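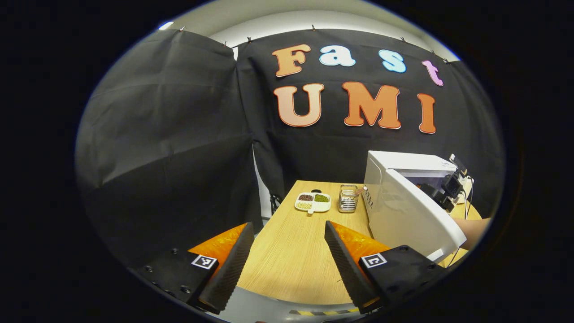 "Fast UMI" lettering on the black backdrop.

Besesgate Children's Health Partnership
Clinical Information Group
Minutes of the meeting held 10/6/21, by video link and in the second-floor meeting room

Chair: Katsuhiko Katayama
Represented: Besesgate Pediatrics, Toft Street Clinic, Donell Pharmacy, school nursing service
Apologies: Jastau Laboratory Services

1. Minutes of the previous meeting
Accepted with one correction. Under item 4, "weekly dose" should read "daily dose". The corrected copy replaces the version on the shared drive.

2. Matters arising
2.1 The duplicate record problem at Toft Street is closed. Records are now matched on date of birth and guardian phone number, with the old clinic number kept as a secondary field.
2.2 The request for a second vaccine refrigerator at Besesgate Pediatrics is still with purchasing. Carried forward.
2.3 The school nursing service has returned its signed data-sharing form. Donell Pharmacy has not yet received a countersigned copy. Chair to send.

3. Thyroid leaflet for parents
3.1 The group reviewed draft C of the leaflet on underactive thyroid in children. Reading level is still too high in the section on blood tests. The terms "TSH" and "free T4" are to stay, each with a one-line explanation at first use.
3.2 Donell Pharmacy asked for clearer wording on iron and calcium supplements. The draft says to avoid taking them "near" the thyroid tablet. Agreed to replace this with "at a different time of day — ask your pharmacist how far apart".
3.3 Toft Street asked whether the leaflet should cover overactive thyroid as well. Not agreed. A separate leaflet may be considered once this one is in print.
3.4 The paragraph on missed doses was moved from page two to page one. No change to the text.
3.5 First print run set at 1749 copies, being the combined count of site orders. No spares are included in that figure. Sites wanting extras should tell the chair before the file goes to the printer.

4. Lab turnaround
4.1 A written report from Jastau was taken as read. Routine thyroid results are reaching the clinics in up to 30 hours from collection. The group had no objection to this for routine samples.
4.2 Toft Street reported 11 samples rejected for labeling faults in the last quarter. Most had the guardian's name in the patient field. The label template puts the two fields side by side in the same type size, and the group considered this the likely cause.
4.3 Template to be revised with the patient name on its own line, in bold. Old label stock to be discarded when the new rolls arrive.
4.4 Besesgate Pediatrics asked that rejected samples be reported by phone on the same day. Referred to Jastau for reply.

5. Growth chart entries
5.1 An audit of 80 charts was tabled. Height was missing more often than weight, chiefly at visits booked for minor illness.
5.2 Discussion on whether height should be taken at every visit. The school nursing service said it should. Besesgate Pediatrics preferred well-child visits and endocrine follow-ups only — the stadiometer is in a shared room and causes delays. No decision. Item to return with timings from both clinics.
5.3 Entries in inches are to be converted at the point of entry and not afterward.

6. Other business
6.1 The pharmacy's holiday hours will be sent to all sites by email.
6.2 The shared drive folder "Leaflets old" will be deleted in January. Anyone needing files from it should copy them before then.

Actions
Chair: countersigned form to Donell Pharmacy; draft D of leaflet to all sites
Toft Street: revised label template
Both clinics: height measurement timings
Jastau: reply on item 4.4

Date of next meeting to be set by email.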